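What the Gripper Doesn't Know
Speaker notes, Setmont session on automation at work

SLIDE 1 - TITLE
Wait for people to sit. Say who I am: thirteen years running the floor at a sorting and packing business, now paid to ask awkward questions at other people's. I have nothing to sell. Say that early, the room relaxes.

Ask for hands: who has had an automation vendor in this year? Keep them up if anyone on the floor was in the meeting. (Most hands drop. Leave a pause.)

SLIDE 2 - THE PITCH
Read the Kirnumix pitch line out loud, slowly: "Your people teach it once, and it takes the boring part." Then go back over it word by word.
Who are "your people"? Are they paid more for teaching?
What does "once" mean? At Giritz it meant 500 recordings of one task, then the supplier changed the box and asked for them again.
Who decided which part was boring?

Don't get a laugh out of this and move on. The third question is the talk.

SLIDE 3 - GIRITZ, BEFORE
Giritz clears homes and resells the contents. 32 people on the sorting side. Work comes in as whole rooms: clothes, bedding, kitchen things, small valuables. A sorter decides what is worth cleaning, what goes back to the family, what gets thrown out.

Laurinda Tavares led the small-items team. Her quote, read as is: "I can tell you in a minute if a drawer belonged to somebody careful. Then I slow down."

Point out that slowing down shows up on the dashboard as a fault.

SLIDE 4 - GIRITZ, AFTER
What changed in the first months, according to the company: fewer hours of lifting, fewer sore backs. I believe the backs. I asked to see the numbers on hours and got a chart with no scale on the side. Show it. Let them look at it.

What changed according to the sorters:
- Part of each shift went to recording, squeezing a hand-held gripper instead of using fingers.
- Recording was slower than the job, and the daily target stayed where it was until March.
- People began leaving the fiddly pieces for whoever was on next.
- The ones who were good at it got asked to do more of it. Same pay grade.

Iddrisu Alhassan kept his own tally in a notebook: 162 pieces in one week that he had to go back and sort by hand after the recorded work was done. His manager told him that was "outside the pilot." Ask the room what else at their place is outside the pilot.

SLIDE 5 - WHAT THE WORK LOOKS LIKE
Go quiet here. Give them time with the picture before talking.
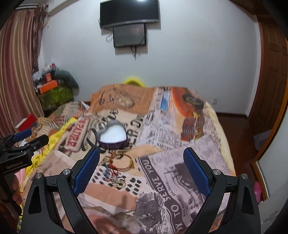

Small-items work with a hand-held gripper: jewelry and a heart-shaped box on a printed bedspread.

Ask: which of these would you pick up first? Somebody will say the box. Fine, now the bangle. Now the thread, the small silver rings, the keys. How do you get one out of that tangle without dragging the rest along?

Then the harder one. Do the keys stay with the rings? A sorter at Giritz would stop and ask the family. Where does the stopping go in a recording? The Beyene consultant told me pauses get trimmed out as dead time. I wrote that down twice.

SLIDE 6 - WHAT I'D ASK FOR
Not against the tools. I've carried wardrobes down stairs, I'd have handed that over gladly. But before signing:
Recording counts as work, has its own hours, and the target drops to match.
Sorters can mark a job "don't record" and don't have to say why.
Somebody writes down what the recordings will be used for, and who else gets them. Giritz still can't answer the second half.
Redone work gets counted by the company, so Iddrisu can have his notebook back.

If someone says this makes the project too expensive, ask who is paying for it at the moment.

SLIDE 7 - QUESTIONS
Likely one: "Won't it get better?" Probably. Ask better at what, and who gets to check.
Likely two: "Are you saying don't do it?" Say I'd want a scale on the chart first.
Laurinda is in the second row and has agreed to take questions on the small-items team. Hand her the mic, don't answer for her. Room has to be clear by 4:30.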